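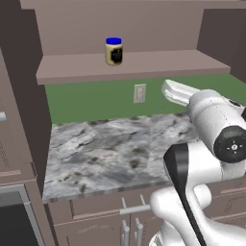

Clultari Kitchen Kit, data card

Welcome, and thank you for downloading Clultari! It's a simulated kitchen pack from Grivbridge, made for teams who want to try out shelf and counter tasks before they spend money on hardware – or who simply like having a kitchen they can reset with one key.

What you get

The pack has 1,050 episodes with a single white arm: 1,000 for training, plus a further 50 held back for testing. Every episode comes with rendered views, joint states and a short written instruction. The kitchens share a cabinet layout, but finishes and small objects vary, so please check the scene file before you compare scores between them.

Good to know

Lighting is on the plain side, and the marble texture can look busy at low resolution. Adi Ngui is working on calmer stone for the June release. Gas burners are scenery for now and don't light.

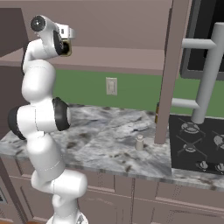

Marble counter and cooktop, with the arm at left and a small container on the counter.

Getting help

Retno Santoso looks after the loader and Selamawit Kahsay the scene files. Do write to either of them, even with small questions – we're always glad to hear what people are building.

Last updated Mon 11 November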